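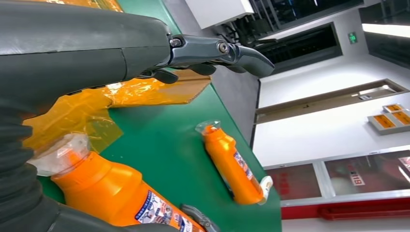
I've been writing pick planners for a living for a good while now, and my main complaint about the job is that we spend our best hours on the wrong end of it. Everybody wants to talk about the network that finds the objects. Fine, I like that bit too! But give me a green belt with two orange bottles on it and a sheet of see-through amber film lying nearby, and I'd bet my lunch that any half-decent detector will box the bottles. What I want to know is what your software does about the film, and about the clear wrap over the caps, and whether it knows the big bottle is partly under the arm when it plans the next move.

At Grodum we ran a stack called Pliltance for most of the year (yes, I know, I didn't pick the name). It has a lovely vision module and a grasp scorer that looks at 256 candidates per object, and we were all very proud of that number. Then in August I sat down and read through 3424 failed picks, one log at a time, with a lot of tea. Hardly any were the detector missing a bottle. Most were the planner being handed one tidy answer and believing it. The depth on crinkly plastic comes back full of holes, something upstream fills the holes in with a guess, and by the time the guess gets to the planner it looks just as solid as a proper measurement.

That's my gripe in a nutshell. We throw away the doubt at the first step and then spend months adding checks later on to get it back. If the camera isn't sure where a surface is, say so, and keep saying so all the way down to the controller. A wrist that slows down a bit over a patchy bit of depth is worth more to me than another point on a benchmark.

People tell me this costs too much time, and they do have a point. Our first go at it took 800 milliseconds a pick, and on a moving belt that's an age. The lads on the Kasprzak line laughed at us. But nearly all of that was us being silly – we were rebuilding the whole collision map every time a wrinkle changed shape, and you really don't need to. Mark the film as soft, let the fingers brush it, keep the hard stuff hard. Once we'd done that the argument went rather quiet.

My other moan is the tooling. Bisness, the viewer we all use, draws every surface in the same cheerful grey whether it was measured or made up. So of course we trust it! I hacked in a second colour for guessed points, it took an afternoon, and I've found more bugs with it than with any test suite I've written. I'd still like somebody to do it properly, with a slider, and I'd like it on by default.

09/10/2018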